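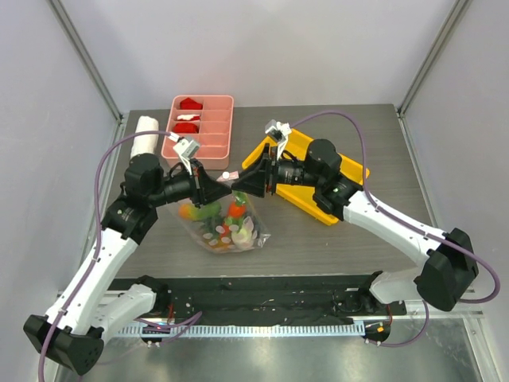 How often does the cell need its wrist cameras recalibrated?

Every 300 hours of running, and any time a bracket has been off the arm, even for a minute.

Plilby cell: set-up and care notes

These notes go with the Plilby recordings and cover the two-arm cell they come from. We love this cell! It is small enough to reach into from the front, simple enough to strip down in an afternoon, and it has put up with a great deal from us.

What's in the release

2,421 episodes of two-handed tabletop work, mostly sorting, handing over and tidying. Of these, 1,012 were recorded after the cable change described below and carry the suffix b in the episode list. Both sets use the same joint order, left arm first. If you only want one set, start with b -- the wrist views are much steadier.

Layout

Two white-and-black arms reach in from either side over a grey wood-grain table, with white walls around them. A black rail runs along the front. The props are everyday stuff: a pink divided tray, a yellow tray, a rolled white towel and a clear bag of toy food. The toy food is brilliant for handover practice, as no two pieces want to be held the same way.

Prop positions are not fixed. We move the trays between sessions and turn them to odd angles on purpose, so please don't read the table as a calibrated layout.

Cables

The purple cable on each arm goes from the wrist back towards the base. Our first clips, from Hokari, gripped too hard and left no slack at the elbow, and after a few weeks the left wrist camera began dropping out whenever the arm stretched. Ashraf Helmy rerouted both sides with a generous loop at the wrist and we haven't looked back. When you refit a cable:

Move the arm by hand to its furthest reach before closing the last clip.
Leave enough loop for the wrist to turn fully both ways.
Keep the loop clear of the trays in the home pose.
Tug each plug gently, then check for a live picture from that camera.

Grippers

Wipe the jaws with a dry cloth at the start of every session. Check that the tips meet squarely by closing them on a slip of paper and pulling; it should drag evenly along the whole edge. If one side slides free, loosen the two jaw screws, close the gripper, and tighten again with it shut. Replace the pads at 600 hours. We use Konico pads, cut down a little at the heel.

Daily start

Brush the table and rail. Power the left arm, wait for it to hold, then power the right. Run home.py, followed by meet.py, which brings the two grippers slowly towards each other over the middle of the table. Keep a hand by the stop button for that one! If the gap looks different from yesterday, run the calibration before recording anything.

Known faults

Right shoulder reports a high temperature after long sessions. Harmless so far; we rest it for about ten minutes.
Left wrist frames drop in some early episodes. These are listed in dropped.txt.
The bag creases differently every time it is gathered, so bag episodes vary a lot at the start.

To do

Move the calibration script over to the Kabbaj format (planned for October). Add the spare jaw drawings. Corrections are very welcome, particularly from anyone running a similar pair of arms.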